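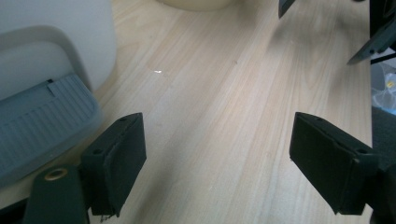 Student Projects / Local News and Community

Do befriending calls make older people less lonely? A look at the Coltwood scheme

Ingvild Rønning

The Coltwood phone scheme pairs people over 75 with a caller who rings once a week. Its leaflet says loneliness "drops sharply" after three months. The Sumlow paper printed that line twice last year without asking where it came from, so I did.

The figure rests on a form filled in by 25 people at the start. Only 13 filled it in again. The leaflet gives results for the second group and leaves out the other twelve, who may have moved, died, got bored or been too low to bother. Any of those would change the picture. I asked the office for the missing forms in February and was told they had not been kept.

I then spoke to nine people on the scheme, mostly at their kitchen tables. Seven liked their caller. Fewer were sure it had made much difference to the rest of the week. One woman in Zomham said she looked forward to Tuesday and found Wednesday worse than before. A man of 81 told me he had ticked "much better" on the form to be polite to the girl who brought it. I can't say how common that is, but the form was handed back in person, with a name on it.

My own sample is small and I chose it badly. The office gave me the phone numbers, and I doubt they picked anyone who was cross with them.

Mr Akbari, my tutor, thought I was being hard on a cheap scheme that plainly does no harm. I accept it is cheap. Whether it does no harm is another thing the forms don't ask.

What I would change

Post the forms, without names. Ask everyone who leaves why they left. Stop printing the leaflet until that is done.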